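Rastitz 휴대형 그리퍼 세트 설치 안내서
2장. 주문하시기 전에: 장비 구성과 예산 짜기

상자를 열기 전, 아니 견적서를 받기 전에 이 장을 먼저 읽어 주시면 참 좋겠습니다. 본체 가격만 보고 예산을 올리셨다가 케이블이며 작업대며 자잘한 것들 때문에 결재를 두 번 받으시는 분이 많습니다. 조금 길더라도 차 한 잔 드시면서 천천히 따라와 주세요.

2.1 필요한 수량 정하기

1. 먼저 동시에 작업할 인원을 정합니다. 한 사람이 양손에 하나씩 쥐고 쓰는 장비이므로 그리퍼는 언제나 왼손용과 오른손용을 한 쌍으로 주문합니다.
2. 작업자 네 명까지는 기본 세트 네 벌로 시작하시면 됩니다. 교대로 쓰실 계획이라면 두 벌로도 충분히 돌아갑니다.
3. 예비용 손가락 고정 밴드를 세트마다 하나씩 더합니다. 밴드는 소모품이라 보증 대상이 아닙니다.
4. 주문서의 품목 번호 574(좌우 한 쌍)를 확인합니다. 왼손용 단품은 번호가 다르고, 따로 사시면 합계가 더 비쌉니다.

참고: Gromuvport 창고에서 출고되는 물량은 11일 안에 도착합니다. 8월에는 창고 재고 조사가 있으니 여유를 두고 주문해 주세요.

2.2 예산표에 넣을 항목

1. 그리퍼 세트와 연결 케이블. 케이블은 기본 길이가 짧은 편이어서, 제어 장비를 방 뒤쪽에 두실 거라면 연장형을 고르셔야 합니다.
2. 작업대. 이미 쓰시던 탁자도 괜찮습니다. 상판이 흔들리지 않는지만 꼭 눌러 보세요.
3. 상판 위에 올릴 낮은 받침대. Plevham 받침대는 높이가 400밀리미터인 제품과 그보다 낮은 제품이 있는데, 처음이시라면 낮은 쪽을 권해 드립니다. 팔이 훨씬 덜 피곤하답니다.
4. 연습용 물건. 새로 사지 마시고 뚜껑 있는 양념통이나 작은 병처럼 흔한 것을 모아 두세요. 예산표에는 0원으로 적으셔도 됩니다.
5. 연간 점검비. Upadhyay 점검 계약은 첫해 분을 장비와 함께 결재받아 두시는 편이 편합니다.

주의: 바닥 케이블 덮개를 빼고 예산을 짜지 마십시오. 지나다니는 길에 케이블을 그대로 두면 발이 걸려 넘어질 수 있습니다.

2.3 자리 잡기

1. 탁자 앞에 작업자가 설 공간을 먼저 비우고, 의자와 다른 장비는 그다음에 배치합니다.
2. 받침대는 탁자의 먼 쪽 가장자리 가까이에 올립니다.
3. 양손에 그리퍼를 쥔 채 팔을 안쪽으로 모아 보고, 집게끼리 부딪치지 않는지 확인합니다. 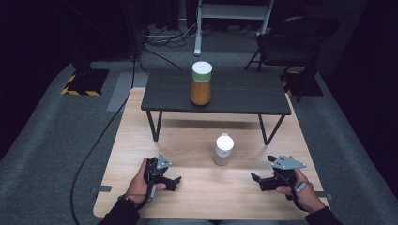 탁자 크기는 견적을 받기 전에 정해 두시는 것이 좋습니다. 너무 작은 탁자를 고르면 받침대 하나만 올려도 손 둘 곳이 없어지고, 결국 탁자를 새로 사게 되니까요. 어두운 색 받침대에 주황빛 내용물이 든 통을 올려 두고도 그 앞으로 흰 뚜껑의 작은 병을 놓을 자리가 남는 정도, 그리고 벌린 그리퍼 두 개가 병을 사이에 두고 마주 볼 수 있는 정도면 첫 작업대로 넉넉합니다. 병과 통의 높이가 서로 달라서 낮은 자리와 높은 자리를 번갈아 연습하기에도 좋고요. 소매가 긴 옷을 입고 작업하실 때는 손목 쪽으로 내려오는 케이블이 소매에 말려 들어가지 않도록 한 번 더 살펴 주세요.

4. 배치가 마음에 드시면 탁자 다리 위치를 바닥에 테이프로 표시합니다. 청소 후에 다시 맞추기가 한결 수월합니다.
5. 탁자에서 제어 장비까지 케이블이 지나갈 길을 줄자로 재고, 그 길이를 주문서의 비고란에 적습니다.

참고: 두 번째 작업대를 나중에 들이실 예정이라면 지금 그 자리까지 함께 재어 두세요. 치수를 적은 주문서는 사본을 한 부 남겨 두셨다가 3장의 케이블 연결 순서를 보실 때 옆에 펼쳐 놓으시면 됩니다.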